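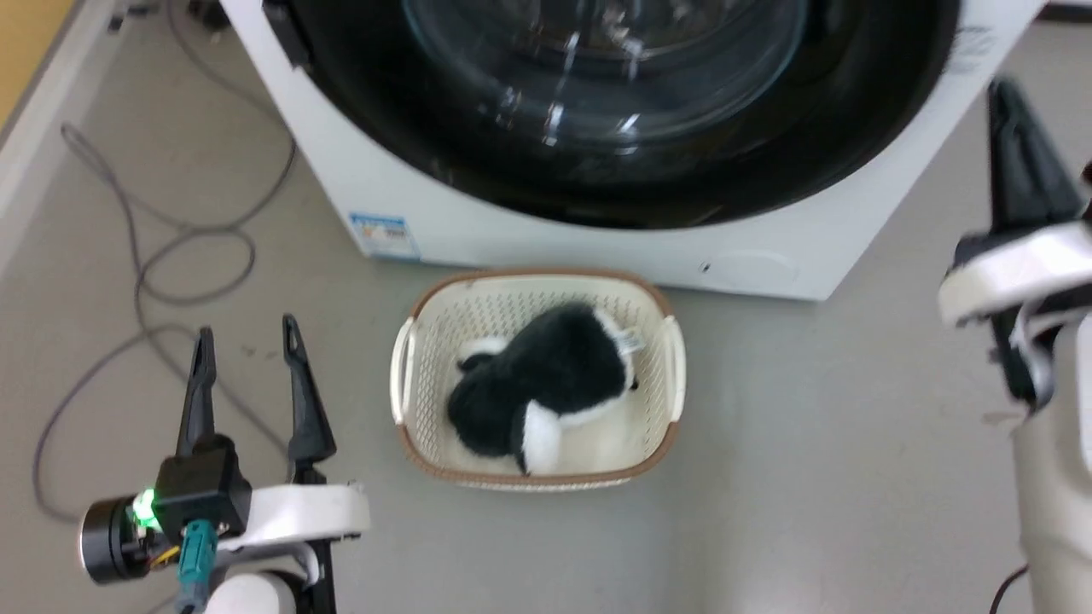

Chapter 8
Landslides and the Numbers Attached to Them

Most students meet their first large landslide as a figure in a table. The table gives a name, a year, a volume and a death toll, and the row above and the row below look just the same. It is easy to come away thinking that all of these numbers were measured in the same way and deserve the same trust. They were not, and they don't.

Take the Lerano slide, which will come up several times in this chapter. The usual figure for its volume is 388 million cubic meters. You will find it in guidebooks, on the sign at the valley overlook and in a good many papers, sometimes with a source and often without. Follow the sources back and you arrive at one field survey, made on foot, long after the event, by people who could see the top of the deposit and had to guess at the bottom. They said so in their report. The warning was dropped the second time the number was copied and has rarely been seen since.

A later study by the Dimitriou Survey used drill holes and got a much smaller number. It is tempting to say that the newer work must be right. Drill holes are better than guesses, but there were only 8 of them, all on the flat ground near the road, where a drill rig could be parked. Nobody drilled the steep eastern lobe. The truth may lie between the two figures, or it may lie outside both.

What a volume is supposed to mean

Before arguing over whose number is better, it helps to ask what is being counted. When solid rock breaks up and runs downhill, the pieces no longer fit together. Air and water fill the gaps, and the heap at the bottom takes up more room than the rock did on the mountain. This is called bulking. A volume measured from the scar and a volume measured from the deposit can both be correct and still disagree.

Then there is the matter of what the slide picked up on its way. The Lerano debris crossed a river plain, and pits dug in the deposit show river gravel mixed well up into the broken limestone. Should that gravel count as part of the landslide? Some authors say yes, some say no, and quite a few don't say.

One more trouble is that a large deposit may be the work of several slides. At Dumside, the whole hummocky floor of the valley was mapped for years as one great collapse. Two buried soils have now been found inside it - and a soil takes a long time to form. There must have been quiet periods between at least three separate slides. The old total may still be a fair sum, but it no longer describes any single event, and it should not be used to rank Dumside against anything.

How far it ran

Runout distance seems safer. You find the top, you find the toe, and you measure the line between. In practice the toe is often the first part to be washed away, plowed or built on. The runout at Dumside is given as 939 meters from the base of the slope to the last large boulder. Smaller debris surely went farther. How much farther is anyone's guess, and readers should be wary of any hazard map that draws its line exactly at the boulder.

You will also read that big slides travel "on a cushion of air." The idea is old and appealing and has little field evidence behind it. We return to it in Section 8.4, along with several rival ideas that have problems of their own.

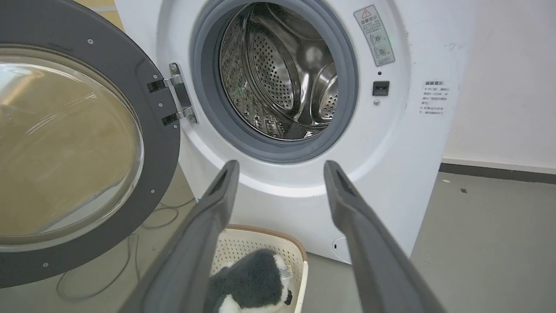
Before you read on

Look up the volume of any landslide in your own region and try to trace it to the first person who published it. Write down each step. If the trail ends at a web page with no source, write that down too.

Keep your notes for the Jamitz exercise at the end of the chapter, where you will work out a volume from a contour map, once with a deposit 200 meters thick at its center and once with half that. Both versions fit the surface evidence equally well.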